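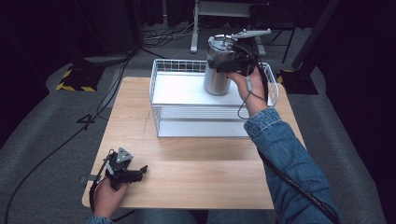

Steel pot, wire basket.

Buteo wearable – progress to end August
For: Trirnwood small business fund
From: Aicha Zaki

Short one this time, full accounts to follow.

Sales. 2000 bands shipped, against a plan of 2000, so on target. Revenue a little under forecast – the spring discount ran longer than it should have. Returns down since the new clasp. Main complaint now is the app losing its pairing after a phone update. Fix is in testing.

Retail. Fawzy has taken the band into 16 stores and wants the smaller size before the holidays. Terms are 30 days, they've paid on time so far. Online still the bigger share. 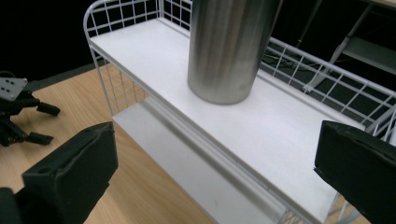 Wire rack, top shelf.

Costs. Freight went up again. Switched battery supplier to Temport in June, better price but longer lead time, so we're holding more stock then we'd like. Cash is tight through October because of it. No new hires until that eases.

Guidance. Keeping the full year number where it was. Fourth quarter depends on the small size getting through certification – lab slot is booked, no date for results yet.

Still to do:
Signed copy of the Fawzy agreement to you
Updated cash forecast
Warranty reserve, needs a proper look with the acountant

Could we have the second payment before the battery order goes in? Call me if easier, mornings best.

Aicha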